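Home | Notebook | Bench | Parts | Archive
2 min read

Saturday, late morning. Second session with the Cosoden kitchen pack, the trial license from Dakel. Worked in the simulator the whole time, no hardware.

Install was easier than last time. The pack now finds its own texture folder, so the path edits from the March notes can be skipped. First load is still slow. After that a scene reset takes 3 seconds on the bench machine, good enough for overnight runs.

What we want to know is whether the kitchens vary enough to be worth paying for. The free set we use at Brindalholm has plain gray counters, and policies trained on it get confused by any surface with a pattern. Cosoden lets you swap counter stone, panel color and object set from one config file. I set it to change stone on every reset and left it alone.

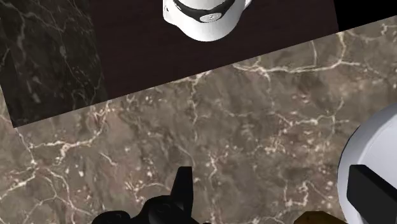 Ran 40 resets and saved the wrist view from each. Stone and panel changes came through every time. Object placement is less good. Things tend to land near the borders of the wrist view at the start pose, and I'd like more of them in reach. There is a spawn margin setting, but the manual gives it one line and no units. Tried 2, which did nothing I could see. Will ask Dakel support.

Lighting is flat. Shadows under objects are weak even with the quality setting turned up. Could matter for depth, probably doesn't for the color-only policy.

Compared notes with the Nurmi quote. Nurmi has better lighting controls but charges for each kitchen, and the gripper model has to be converted by them. Cosoden took our own gripper file as is. The trial allows up to 800 episodes, so there is room for one proper training run before it expires.

To do:
- write to Dakel about spawn margin units
- move start pose back a little and repeat the resets
- check if the stone list can be split into train and held-out sets
- clear old renders off the bench machine, disk is nearly full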